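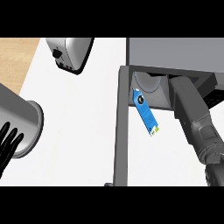 A silver toaster and a canister on a white surface, in a computer-rendered scene.

The second life of Miranda

Jul 3, 2018

When the Zandberg studio closed its doors, its film library was valued by weight. Most of the titles had been shot on cheap stock, stored badly and shown on a regional circuit that no longer existed. Among them was Miranda, a black-and-white melodrama that ran for a single season in the cinemas of Plindau and then dropped out of the trade listings altogether.

The film has now been restored from two incomplete prints, and the new version opened in Vuvbridge in June. It runs longer than the version held in the archive for the past few decades, and it changes the reputation of its leading actress, who was usually filed under light comedy.

She had come to the studio as a dancer. Her contract was the standard one: a fixed weekly wage, a clause on weight, a clause on marriage, and no say in casting. The studio put her into musical shorts, where she was required to smile, turn and leave. Thirteen of these survive. She speaks in four.

Miranda was given to her because another actress had fallen ill and the sets were already built. She plays a telephone operator who overhears a crime and tells no one. The part has few lines. Most of the work is done with the face and hands, in long takes at the switchboard, and the director had the sense to leave the camera where it was.

The older archive version removed much of this. A distributor had ordered cuts to fit the film into a double bill, and the switchboard takes were the easiest to shorten. What remained was the plot, which is thin. Anyone who saw only that version would reasonably have concluded that the actress had little to do.

The first of the two prints was a complete picture reel set with no usable sound after the second reel. The other had good sound but was the shortened cut. The restorers matched the two by hand, shot by shot, and logged 1,288 separate repairs to the picture alone. Where the long takes had no surviving track, the room tone was extended from the frames on either side. There is no new dialogue and no new music.

Some faults have been left in. A vertical scratch runs through much of the fourth reel, and removing it would have softened the grain across the actress's face. The restorers kept the scratch. The opening titles are also slightly unsteady, as they were in both prints.

The film's return has been modest in scale. The Vuvbridge cinema has 300 seats and sold all of them for the first night, then added two matinees. A printed booklet with the shooting script and the surviving call sheets has been issued in an edition of 2,000. The call sheets are worth having -- they show that the switchboard scenes were filmed in three days, at the end of the schedule, with a reduced crew.

The actress made two more films at Zandberg, both comedies, and did not renew her contract. She later worked in radio, where the credits are patchy and few recordings were kept. Neither of the comedies has been restored. One survives complete in the Plindau archive and can be viewed there by appointment; the other is missing its final reel.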